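Inddale Library Opens Registration for Spring Household Electrical Safety Sessions

Monday, March 20, 2023

The Inddale Public Library has opened registration for its spring series on household electrical safety, which will be held in the lower-level activity room through the end of the season. The sessions are free of charge and are intended for renters, homeowners and students preparing to move into their first apartment.

The series was approved last month under the library's Practical Skills program. Funding of $1,000 was provided by Clerketti, a local hardware retailer, and will cover printed guides and replacement cords. A total of 68 places are available. Residents may register for one session each, and names will be taken for a waiting list once all places have been filled.
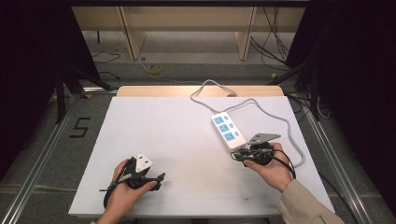

COMMUNITY PROGRAMS

Power strips are the subject of the opening session. Participants will look at models with individually switched sockets, such as the white and blue three-socket strip on the tabletop board, and will review how to read a rating label, where a strip may be placed, and how its cord should be run between a desk and the wall.

Dalia Krūmiņa, program coordinator, said that cords were the most common topic raised by residents when the library asked for suggestions last fall. "People wanted to know whether a cord can go under a rug and whether one strip can be plugged into another," she said. "The answer in both cases is no, and we would like to take the time to explain it properly."

Later sessions will address extension cords, space heaters and the safe storage of small appliances. Instruction will be given by Heino Uibo, a licensed electrician who has taught evening classes in Inddale for several years. Mr. Uibo will not inspect or repair items brought from home. Residents with concerns about the wiring in their building should contact their landlord or a licensed contractor.

Each participant will receive a copy of the library's illustrated guide, "Cords and Outlets at Home," edited by Abelardo Herrera. The library has printed 1,000 copies, and those not used in the sessions will be available at the front desk and at the Zivden branch.

Children under 12 must be accompanied by an adult. The activity room is reached by elevator from the main lobby. Requests for interpretation or other accommodations should be made at the time of registration.

Registration is available in person at either location. Questions may be directed to Salim Mussa, Office of Public Programs.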